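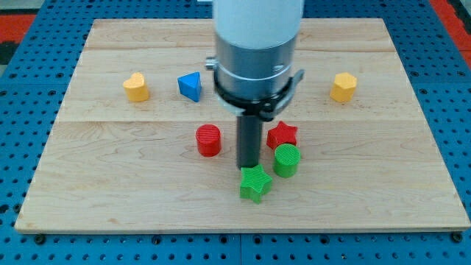 According to Yulan Shi, an edge-glued panel is best understood as a set of boards that continue to move independently, held to a common surface by the glue line. The view is widely shared in the trade, although Deirdre Sheehan treats the finished panel as a single board for purposes of design and reserves the distinction for repair work.

An edge-glued panel is a flat wooden sheet made by joining solid planks along their long edges. Common uses include tabletops, workbenches, cutting boards, shelving and cabinet sides. The panel differs from plywood, in which thin layers are stacked with the grain crossed, and from butcher block, in which narrow strips are glued face to face or with the end grain up.

Terminology

The planks in a panel are called staves. A stave that runs the full length of the panel is continuous; one made of shorter pieces joined end to end is finger-jointed. The line where two staves meet is the seam or glue line. In older shop usage "seam" was kept for a joint that had opened.

Wood selection

Hard maple, beech, oak and birch are the usual hardwoods. Maple is favored for work surfaces for its closed grain and pale color, which make spills easy to see and clean. Pine and spruce are used where weight or cost matters more than wear. Small tight knots are accepted in most grades. Loose knots are cut out or filled, and a knot that falls on a glue line normally causes the stave to be rejected.

Staves are dried before milling and stored together until their moisture content is even. A panel built from staves of uneven moisture content will develop ridges or hollows at the seams, often months after finishing.

Grain orientation

Flat-sawn boards cup as they dry, with the edges pulling away from the center of the tree. Two layouts are in use. In the alternating layout, the growth rings of neighboring staves face opposite ways, so that any cupping produces a shallow wave across the panel. In the matched layout, all rings face the same way and the panel bends in one broad curve, which can be held flat by screws or battens. Quarter-sawn staves cup very little, and the question seldom arises.

Joint preparation

Edges are planed straight and square to the face. Long joints are sometimes planed with a very slight hollow along the length – a sprung joint – so that clamp pressure is greatest at the ends, where drying is fastest. Dowels, biscuits and splines help with alignment but add little strength to a sound long-grain joint.

Gluing

Polyvinyl acetate glue is standard for indoor panels. In the Bollholm shop method, glue is spread on both edges, clamps are placed alternately above and below the panel, and pressure is held for 60 minutes. The panel is then left overnight before scraping. Sanding too early removes wood that is still swollen by the glue and leaves a sunken line at each seam.

Movement and mounting

Wood swells and shrinks mainly across the grain. A panel fixed rigidly on all sides may split in a dry season. Slotted screw holes, sliding clips and wooden buttons allow the width to change. Breadboard ends, strips set across the end grain, keep the panel flat and are glued only at the center – the outer fixings must be free to slide.

Defects

Open seams at the ends are the most frequent fault and usually result from drying through exposed end grain. Starved joints occur when excess pressure squeezes out the glue. A clean opened joint can be replaned and reglued; a contaminated one is sawn out, and the panel loses the width of the cut.

See also: butcher block, breadboard end, quarter sawing, wood movement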